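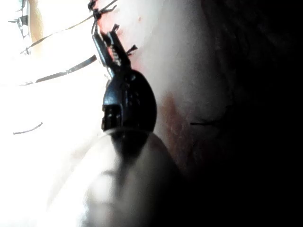
Thread handling is the part of the Stollinell build where most of the time goes, and it is the subject of session six of the eight. By now your arm should move to a taught point and return to it without help. What we add this week is a small jaw tool that can pick up a thread, hold it under light tension and let it go again when told. The tool has to work close against a soft surface, with very little room on either side. Look at the serrations on the inner faces of the jaws, because most of your grip comes from them and most of your snagging does too. The knots running down beside the jaws, with their short cut ends splayed out, are the sort of thing a loose thread catches on as the tool backs away.

Notes by Kanyarat Ongart, for the Sunday group at Taltwood. Bring your own arm, your laptop and the practice pad from session five.

## 1. What you need on the bench

- Your arm, bolted down. Clamps are not good enough for this session.
- The jaw tool, fitted to its adaptor and checked for free movement by hand
- Notevari driver board with the jaw cable plugged into the second port
- Wrist camera and its short lead
- Dark thread, the waxed sort and the plain sort
- Practice pad, fixed to the tray on all sides
- Small scissors, tweezers, a soft brush
- A desk lamp you can move

The Hämäläinen pull wire is kept in the drawer under the pillar drill. Take what you need and write it in the book. It kinks if you wind it tightly, so carry it in a wide loop and don't put it in a pocket.

## 2. Setting the jaws

The jaws are closed by a pull wire and opened by a spring. The motor only pulls. If the wire goes slack at the open end, the first part of every closing move does nothing, and the position reading will tell you the jaws are moving when they are not.

1. Power off. Open the jaws fully with the tweezers and let go. They should return to open by themselves.
2. Take up the slack in the wire at the motor end until the jaws just start to move, then back off a quarter turn on the adjuster.
3. Power on. Run `jaw_home`. The tool closes slowly until the current rises, marks that position as zero, then opens.
4. Read the count at full open. On the bench arm it is 1581. Yours will differ, and you should write your own figure on the tape on the base.
5. Close on a single strand of the plain thread and read the count again. On the bench arm it is 87.

The second reading is the one the program uses to decide whether it has hold of anything. If the count falls below it, the jaws have closed on nothing. If it stays well above it, they have closed on something thicker than thread, usually a knot or a fold of the pad.

One jaw may sit a little further forward than the other. A small difference does no harm as long as the serrated faces meet along most of their length. Check by closing on a scrap of thin paper and looking at the marks. A row of marks on one end of the paper only means the adaptor is twisted. Loosen it, straighten it and home the tool again.

## 3. Seeing the thread

The wrist camera moves with the tool, so the jaws stay in nearly the same place in the picture whatever the arm does. That helps us. You can mark the jaw tip once, by clicking on it, and the program will look for thread only in a box around that point.

The trouble is light. With one strong lamp at the left you get what we have at the top of these notes: the left side goes nearly white, and the right side is so dark that the surface hardly shows. A dark thread stands out well enough against the white. Once it crosses into the shadow it fades, and the program loses it there before you would.

Things to try, in this order:

- Move the lamp further back before you touch any camera settings.
- Put a sheet of tracing paper over the lamp on a wire frame (not touching the bulb).
- Turn off automatic exposure and set it by hand with the jaws over the middle of the pad.
- Stand a piece of white card on the dark side to throw some light back.

Leave the threshold in the program alone until all of that is done. In the last course several people tuned the threshold to suit bad lighting, then moved the lamp and had to start again.

Glossy parts of the tool cause a second problem. A bright highlight along a black housing can break its outline in two, and the line finder may report the dark strip between highlights as a thread. Draw the mask over the housing with `mask_edit` and save it. Anything under the mask is ignored. Make the mask slightly bigger than the housing but keep it clear of the jaws.

Very near objects will be out of focus. Don't try to fix this. Focus on the jaw tips and accept blur on whatever is nearer to the lens.

## 4. The grip loop

The control loop runs at 200 Hz on the Notevari board. The laptop sends a target and the board does the rest. Main states:

| State | What the tool does | Goes on when |
|---|---|---|
| OPEN | Jaws open, arm holds still | Thread seen in box |
| APPROACH | Arm moves so thread lies between jaws | Thread is centred |
| CLOSE | Jaws close at slow speed | Current rises or count reaches zero |
| CHECK | Compare count with your thread figure | Pass: HOLD. Fail: OPEN |
| HOLD | Steady current, small pull back | You send release |
| RELEASE | Jaws open, pause, arm backs off | Arm is clear |

The pause in RELEASE matters. Without it the arm starts to back off while the teeth are still in the thread, and you lift the whole line. Start with half a second and shorten it later if you want.

In HOLD, use the lowest current that keeps the thread. Too much flattens a plain thread, and a flattened thread slips more the next time. Waxed thread needs more current at first and then leaves wax in the teeth. Brush the jaws out between runs.

The small pull back is made by the arm, in the direction the thread already runs. If the arm pulls across the thread it will drag sideways over the knots. Set the direction from the camera: click once at the jaw tip and once further along the thread. The program takes the line between the two.

## 5. Exercise

Work in pairs, one arm at a time, the other person on the stop button.

**Part A.** Lay a loose plain thread across the pad with no knots near it. Pick it up, hold it, release it. Repeat until it works several times in a row with nothing touched in between.

**Part B.** Tie a row of knots along a fold in the pad using the method from session five. Trim the ends short. Leave one long tail at the top of the row. Pick up the tail and hold it clear of the row without moving the pad.

**Part C.** Same as B, with the lamp moved to the other side. Write down what you had to change.

For each run, note:

- lamp position
- thread type
- jaw count in CHECK
- pass or fail, and in which state it failed

Keep your failed runs. We go through them at the start of session seven, and a log with only passes in it gives us little to talk about.

## 6. Faults

**Jaws close, count reads as a pass, no thread.** The tool is probably holding a cut end. Trim the knots again and pick up any loose bits of thread lying on the pad. Short offcuts are easy to miss, and the line finder likes them.

**Jaws will not open fully.** Wax or fluff at the pivot. Power off, brush, work by hand. If that doesn't do it, the wire is too tight.

**Arm drifts during HOLD.** Check the bolts on the base first, then the shoulder belt.

**Thread found where there is none.** Usually a shadow edge, a camera lead hanging in view or a fold in the pad. Tape the lead back along the arm and look at the raw picture before blaming the program.

**Zero changes between runs.** The wire is stretching or slipping at the clamp screw. New wire stretches for the first few dozen closings. Home the tool again after each part of the exercise until it settles.

## 7. Safety

The tool is small but the arm behind it is not. Keep fingers off the pad whenever the motor light is on. Wear glasses when cutting pull wire, and put the ends in the jar. The practice tool, pad and thread are for bench use only. Nothing we build on this course is to be used on a person or an animal.

## Before session seven

Finish Part B at least. Save your mask file and your settings under your own name in the shared folder. If your arm is staying at Taltwood, park it with the jaws open, take the tension off the wire and put the cloth bag over the camera. The bench by the window is booked until lunch, so anyone wanting extra time should use the long table at the back.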